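Plurent Hand-Held Gripper Kit: Set-Up Guide
Section 2. Planning and Budgeting Before You Order

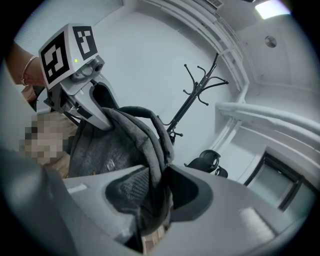

Read this section before you fill out the order form. Most of the calls our support desk gets in the first month concern parts that were left off the order, or a room that was not ready when the crates arrived. The steps assume you are equipping one site. If you are equipping two or more, work through them once for each site and combine the orders at the end.

2.1 Decide what will be handled

1. Write down the items your operators will pick up, hang, fold or move. Be specific. "Bags" is too broad; "fabric backpack, top handle, empty" is enough.
2. Mark each item soft, rigid or mixed. Soft goods wear the finger pads in a different way from rigid goods, and this affects how many spare pads you need.
3. Weigh the heaviest item and write down the figure. Weigh bags both empty and packed if you plan to use them both ways.
4. Note which items you already own. Household goods bought new are a small cost each, but a long list adds up.

Note: Keep the item list with the order. Support will ask for it if you report slipping or early pad wear.

2.2 Choose the number of kits

1. Count operators per shift, not operators on the payroll. One kit serves one operator at a time.
2. Add one spare kit for every four in use. Sites with fewer than four kits should still order one spare.
3. If operators will work with both hands, double the count before adding spares.

Noémi Szénási, who set up the Irnard site, ordered for a single shift and added a second shift in March. The second order shipped separately and the site paid freight twice. If a second shift is likely within the year, price it now, even if you don't order it.

2.3 Work out the budget

Use the lines below. Prices are in US dollars, before tax, and hold for orders received by Friday, December 20, 2019.

Spare finger pads, box: 33
Replacement camera module: 280
Marker block with tags, mounted: 292
Floor stand and charging shelf: 487

The price of the kit itself depends on quantity and is on your quotation.

1. Enter the kit total from the quotation.
2. Add one box of pads per kit. For soft goods only, one box per two kits will do.
3. Add one marker block per site. Tags get scratched, and a scratched tag can't be cleaned back to a usable state.
4. Add one camera module per site if you are more than a day's shipping from Flarnatville.
5. Add storage. This is the line people forget — disks, a second copy, and someone's hours to check the files.
6. Add operator training at a half day each.

Caution: Do not print your own tags to save money. Tags on plain paper curl at the corners and the tracking software will lose them.

2.4 Plan the room

You do not need a lab. An ordinary office or living space works if the following are settled ahead of time.

1. Choose a floor area where an operator can turn around with arms out.
2. Decide which furniture stays. A coat rack, a chair or a table may be part of the work. Anything else should be moved to the wall.
3. Check the lighting at the hours you will work. Strong daylight on one side and a dim doorway on the other can be handled, but record a test in both directions first.
4. Find the outlets. The charging shelf needs one to itself.
5. Get written permission from the building for the working hours you want.

Caution: Tall, light furniture can tip when an operator pulls a bag or coat off it. Weight the base before the first session.

2.5 Rent or buy

Renting makes sense for short projects. At Antal we rented first and bought after the trial, and part of the rental fee was credited. Ask for the credit terms in writing, since they vary by order size. Pads and tags are never included in a rental.

2.6 Before you send the order

1. Check the kit count against the shift plan.
2. Check that pads, marker block and storage each have a line.
3. Confirm the delivery address and the name of the person who will sign.
4. Send the form and the item list together to Anikó Borbély in the orders office.

Allow up to six weeks for delivery. Section 3 covers unpacking and the first charge.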